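Unit 2: Catering and Sign-Up Planning for Member Workshops
Handout, R. Entili

A member event with a meal needs two counts: registrations and meal reservations. Keep them on separate lists. At the Kikevberg meeting there were 352 registrations and 298 lunch reservations, and the caterer was paid on the second number.

Room charge and meal charge are quoted separately. With a fixed room charge of 2,000, the share per registrant is 2,000 / 352 = 5.68. Do not divide by the lunch count.

Close reservations before the caterer's deadline - the Escobedo form does this automatically, the Wellov form does not.

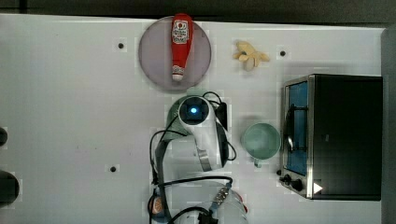
Supplies are a third list, and it is the one most often left until the morning. Enter each item on its own line with a quantity and a supplier. Condiments go here too: a squeeze bottle of ketchup is one line, a plate is another.

Reading for next time: Prornislow case, section 2.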